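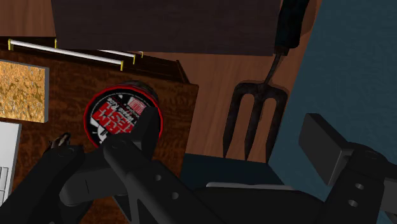

Ikonen Technical Publications, Sivolbridge | Last revised 16 January 2025

Section 4. Placing and Pairing the Fivon Humidity Sensor

Read this section before you mount the sensor. The base station must already be plugged in and showing a steady green light (see Section 3).

4.1 Choosing a location

1. Select an interior wall or a stable piece of furniture. Exterior walls run colder than the room and will raise the humidity reading.
2. Keep the sensor at least 300 mm from supply vents, radiators, and lamps.
3. Do not place the sensor in a closed drawer, behind curtains, or on top of electronics that give off heat.
4. Leave the slots on both sides of the housing clear.

CAUTION: Do not use the sensor in a shower enclosure or outdoors. The housing is not sealed.

4.2 Installing the batteries

1. Slide the back cover down and lift it off.
2. Insert 2 AA alkaline cells, matching the polarity marks.
3. Replace the cover. The indicator blinks amber while the sensor looks for a base station.

Note: Rechargeable cells will work, but the low-battery warning will appear early.

4.3 Pairing

1. On a computer connected to the same network as the base station, open the Trovthorpe setup page.
2. Select Add Sensor.
3. Press and release the recessed button on the sensor within 30 seconds.
4. Enter a room name and select Save.
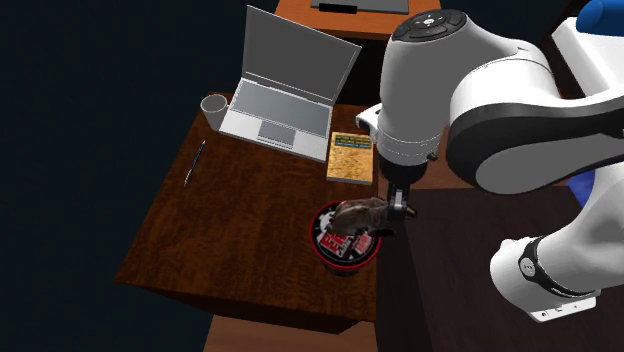 Reader comment: Step 3 kept timing out for me until I moved the sensor into the same room as the base station. After it paired I put it back upstairs and it has held the connection. Could you add that to the steps?

Pairing at close range is permitted. The sensor keeps its pairing when moved, and also when the batteries are changed. If the indicator still blinks amber after a second attempt, hold the recessed button until the light goes out, then repeat from step 2.

4.4 First readings

1. Set the sensor in its final location.
2. Wait 25 minutes before recording a value. Readings taken earlier reflect the temperature of the housing.
3. Compare the value with a second instrument if one is on hand. Enter any difference under Offset.
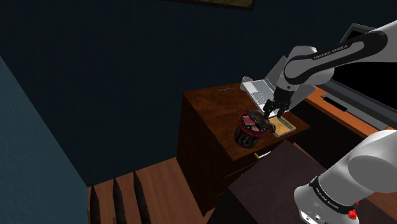

Fig. 4-3. Nightstand with small hinged box, lid open.

In bedrooms, keep the sensor out of reach of direct breath and away from humidifiers. For alarm limits, go to Section 5.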